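Clilaria Stages, Drullville: notes from the July open day

The tour starts at the loading dock on the east side, where visitors sign in and get a visitor badge. Groups leave every half hour from 9:30 a.m. I joined the second one. The route covers two of the three stages, the wardrobe floor and the edit rooms. The third stage was closed for a relight.

Most of the building is currently given over to Undalberg, the limited series about a killing on an Army post and the investigation that followed it. The first season block has finished shooting. The standing sets are being kept up for pickups, so the tour walks through them in the condition the crew left them.

Stage 1 holds the barracks. The set is 80 feet long and built as one continuous bay with a latrine at the far end. The walls are in sections on casters and any section can be pulled in a few minutes to make room for a crane or a dolly. Ceiling pieces are muslin on light frames, lit from above, and can be flown separately. The guide said the original plan used a hard ceiling, which was dropped after the first camera test because there was no practical way to get a microphone boom in over the bunks.

Footlockers are dressed inside as well as outside. The script has two inspection scenes, and the director wanted to be able to open any locker without a reset. The continuity book for this one set runs to 261 pages, mostly photographs with bunk numbers written in the margin.

Stage 2 is the interview room, the county jail corridor and a small courtroom. The interview room is the most heavily used set in the series. It has a false wall behind the one-way glass with a camera position on each side, so both angles of a conversation can be shot at once. Fluorescent fixtures have been refitted with LED tubes on a dimmer board. The old ballasts hummed, and the hum was getting into the dialogue. The hum heard in the finished episodes was recorded separately and added back in the mix – the level changes from scene to scene.

Wardrobe is upstairs. The rental and purchase list shows 973 pieces for the military scenes alone. Each uniform gets a tag with character, episode and scene numbers, plus a line for the rank and patches worn at that point in the story. Aging is done in a ventilated room at the back with dye, sandpaper and a cement mixer. We looked in through the door but did not enter.

The edit rooms are leased to Leblanc, which handles picture editing and sound for the series. We were shown a four-minute segment of episode two with temporary music and unfinished titles. Court transcripts are kept in a binder beside each workstation, and any line taken from testimony is marked in the timeline in a separate color. Scenes with no source in the record get a different color, and the legal reviewer sees those first. I would have liked more time here. The group before us had run over and we got fifteen minutes.
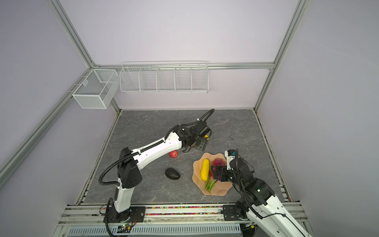 Can visitors take photographs on the tour?

Photography is allowed on the dock, in the lobby and on Stage 2. Phones go into a sealed pouch before the barracks set and stay there through wardrobe and the edit rooms.

Practical points: wear flat shoes, as there is cable ramp across every stage door. The stages are kept cold. Parking in the north lot is free with the badge, and the gate closes at 6 p.m. The wardrobe floor is reached by a freight elevator that holds twelve people, so larger groups are split and the second half waits in the corridor.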